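Returned Footwear in Online Retail: Reasons, Costs and Possible Improvements

Student project report, Business and Supply Studies
Submitted by Sebastián Herrera
May 28, 2022

1. Introduction

Shoes are among the goods most often sent back by people who shop online. A customer in a shop can try two sizes in a few minutes, whereas a customer at home must order, wait, try and decide. The purpose of this project was to find out why students in Skirkley return footwear, and what happens to the parcels afterwards.

The project did not cover clothing in general. Boots bought for work were also left out, as these are normally paid for by an employer.

2. Method

A questionnaire was given to students at the Skirkley campus in February. It was completed by 115 people, of whom 55 had returned at least one pair of shoes in the previous year. Their answers form the basis of section 3. A visit was also made to Sirneo, a small firm that handles returned parcels for several online shops, where staff explained how goods are received and graded.
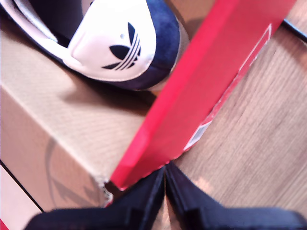

3. Reasons for return

Poor fit was the reason given most often. Many respondents wrote that their size differed from one maker to another, and even between two models by the same maker. Colour came second. Respondents mentioned that dark blues and greys in particular had looked lighter on a screen. Damage in transit was rare.

A smaller group had ordered two sizes with the intention of keeping one. Most of them did not regard this as a problem – several pointed out that the shop itself had suggested it.

4. Handling of returned goods

At Sirneo each parcel is opened, matched with its order number and passed to a grader. The grader looks at the soles, the lining and the upper, and then places the pair in one of three classes. The first class goes back on sale at full price, the second is sold at a discount and the third leaves the normal trade. Suede takes longer to grade than smooth leather, as marks in the nap are easily missed under poor light.

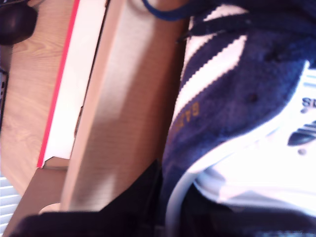
The firm told us that it can grade roughly 100 pairs in a working day. Delays arise mainly when the return slip is missing, for the order must then be traced by hand through the Flelline stock system. Repacking is a further cost, particularly where the original shoe box has been used as the outer parcel and has labels stuck to it.

5. Recommendations

Shops should state the inside length of each shoe in millimetres beside the usual size. Photographs should be taken in daylight as well as under studio lamps. Return slips should be printed on the outside of the delivery note, where they are less likely to be thrown away.

6. Limits of the study

The sample was drawn from one campus and most respondents were under 25. A comparison with the Caldeira campus was planned but could not be completed before the deadline. The figures on grading speed come from one firm and were not checked against a second source.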